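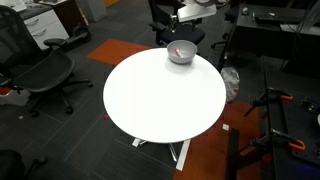
The stone at Nakivov stands two metres from the kerb, on a strip of council land that was mown twice a year before anyone proposed putting a memorial on it. It is grey basalt, unpolished on three faces. The fourth carries the names of the 20 families who left the district of Tesfamariam and whose descendants settled along the river flats, where most of them still farm or fix machinery.

The inscription took longer than the stone. Etenesh Tefera, who teaches history at the secondary college, gave her Year 10 class the job of reconciling three lists. The first was a parish register, copied by hand and missing its last gathering. The second was a set of shipping declarations on microfilm. The third was oral, recorded on cassette by a former principal and never transcribed. Spellings differed across all three. One surname appeared in 6 forms, and two of those had been treated as separate families in every earlier account of the settlement.

The class worked to a written rule. A name went on the stone if it occurred in two sources, in the form used by living descendants where there were any. Where no descendants could be traced, the register's spelling was kept. Ayantu Tufa, then a student and now in her first year of an archives diploma, drafted the rule and kept the log of exceptions. The log records each disputed entry, the evidence on either side and the initials of whoever made the decision. It is held in the college library with the cassettes.

Colour of lettering was a separate argument. Lead infill had been specified in the original drawings and was struck out on safety grounds. The mason, Crescencio Jaramillo, proposed a deep V-cut with no infill at all, on the basis that painted letters on basalt need redoing every few years. His sample panel was left outdoors over the winter before the order was confirmed.

The cost was met by a centenary grant and by the college's annual walk, which follows the old stock route from Vidton to the river crossing. The walk raised over 4,000 dollars. Students are marshalled in year groups and the road is closed until noon.

Reception among older residents was mixed. Snežana Stoyanova, whose grandmother is on the stone, objected to the alphabetical order. Families had arrived in two parties, a season apart, and she wanted the parties kept separate. The class considered this and declined, as the shipping declarations do not assign every household to a party. A printed sheet setting out the known groupings is now available at the library desk.

The dedication was held on a Monday in February, at nine in the morning to avoid the heat. The names were read by students in the order in which they are cut. The reading ran to eleven minutes, including the pause requested by the families between the first column and the second.

Work has since moved to the cassettes. Digitisation is being done at the college on a second-hand deck, with transcription shared between the history and languages staff. The dialect used by the older speakers has few fluent readers left in the district, and passages marked uncertain are being held over for review before the catalogue is opened to the public.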